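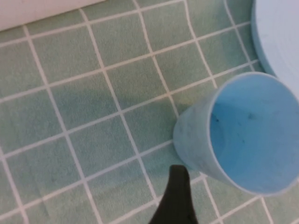 Wrist camera view, light blue plastic cup on green floor tile. Gripper finger at the bottom.

Doucet pick-and-place kit, review thread. I bought the arm, gripper and wrist camera bundle at 1795 before shipping and have been running it on floor-level pickup. Notes by subsystem. Firmware is whatever shipped in the box unless I say so.

1/ Scope. I don't care about tabletop demos. The job is clearing plastic tableware off a tiled floor: cups, bowls, the odd lid. Arm is on the low cart mount, base plate a hand's width off the ground. Doucet sells the cart separately for 289. You can build one for less if you own a drill press.

2/ Mechanical. Joints one through three are fine. Joint five has backlash you can feel by hand with the power off. It shows up as a small wobble at the fingertips when the arm is stretched out low, which happens to be where floor work puts it. Support says this is in spec. The spec sheet gives no backlash figure for joint five.

3/ Fingers. Black, matte, tapered to a blunt rounded tip. Shape is good for getting down beside a cup without a lot of clearance. The stock finger pads are too hard for thin plastic. I put a strip of silicone tape on the inside faces and dropped the grip force one step. Slips went down a lot after that.

4/ Camera. Mounted close in, so a finger is always in view at the bottom. I like this. You get a fixed visual reference for free, and if the mount shifts you see it right away. Cost is that you lose a piece of the image exactly where the last bit of the approach happens.

5/ Lens. Wide, with visible curvature. Look at the grout lines in the first post. They should be straight and they bend. The bundled calibration file takes out most of it in the middle and leaves some at the edges. Recalibrate yourself. Budget an evening.

6/ Focus is fixed and a little soft, worse toward the edges. For cup-sized objects it doesn't matter. I would not try to read a label with it.

7/ Exposure. Auto by default. Turn it off. Every time something pale comes into view the whole image steps down and the segmentation mask flickers for a few frames. Manual exposure is in the config tool under Sensor, on the second tab, not under Camera.

8/ Detection. The stock model (Areck, licensed by Doucet, version string in the About box) does well on a single cup on a plain background. It does less well on pale blue next to pale blue. In the same shot there's a large pale blue rounded thing up in the corner with its edge just past the cup, only a sliver of tile between the two. That is the layout that gives me merged masks.

9/ When masks merge, the planner takes the center of the combined blob. The center of the combined blob is near the cup rim or off it. You get a confident grasp on air. Confidence value stays high the whole time, so you can't filter on it.

10/ Workaround from Sunita Yazzie on the user forum: set the minimum gap parameter to its lowest value and run the mask through one erosion pass before planning. It splits most touching pairs. It also eats thin handles, so don't use it on mugs.

11/ Grasp strategy. Two presets, Rim and Wall. Rim puts one finger inside the cup and one outside. Wall closes on the outside of the body. Rim is more reliable with tapered cups in my runs. Wall tends to squeeze them up and out of the fingers. The default is Wall. I don't know why the default is Wall.

12/ Test numbers, since people will ask. 20 attempts per preset, one cup, random placement, arm homed between attempts. Rim missed twice. Wall missed seven times, five of them the squeeze-out described above. Small sample, one object, one floor. Treat it accordingly.

13/ Floor texture. Grout lines are useful if you write your own code. I use the grid for a quick check on the camera tilt before each session. The Doucet software ignores the grid completely. The Hidimton plugin claims to use floor patterns for pose correction, but it only loads on last year's controller.

14/ Height sensing. There is none. The kit assumes a flat plane and you type in the height. My floor slopes to a drain, so the fingertips touch down early on one side. Soft-stop caught it each time. No damage to tile or finger. I now keep two floor profiles and switch by hand.

15/ Speed. Slow. The approach phase is capped in firmware and the cap is lower when the wrist camera is active. Berenice Jaramillo asked me if it could keep up with a cleanup shift in a daycare kitchen. No. One cup at a time, with a pause before each close.

16/ Software. Config tool runs on Windows and Linux. The Linux build needs a udev rule that isn't in the manual. It is in a reply to a reply on the forum, posted by Gus Quintanilla. Log files rotate at 2000 lines with no setting to change it, so copy them out before a long session or you lose the start.

17/ Documentation. Wiring section is good, with real torque values for the screws. Grasp section is four pages and three of them are screenshots of the install wizard.

18/ Support. Three tickets. Joint five: see above. Udev rule: answered with a link to the manual page that doesn't have it. Exposure tab: answered properly in one day by Ingrid Thibodeaux, who also confirmed a firmware update in January that is supposed to raise the approach cap. I'll rerun the set when it's out.

19/ Compared with the Tusutura kit, which I had for a month: Tusutura has the tighter wrist and the worse camera. Its fingers are wide flat paddles and they hit the floor before they get around a cup that's lying low. For table work I'd pick Tusutura. For floor work, Doucet with taped fingers.

20/ Who should buy it: someone comfortable recalibrating a lens and editing a config file. If you want it to run out of the box, wait for the update and read the changelog first.

Correction to 11: the default is Wall on the bundle. Eilif Amundsen tells me the arm bought without the camera ships with Rim. Same firmware number on both.

Config file and raw logs are linked in my profile. The erosion pass is commented out in there, so turn it on if your bowls and cups are the same color.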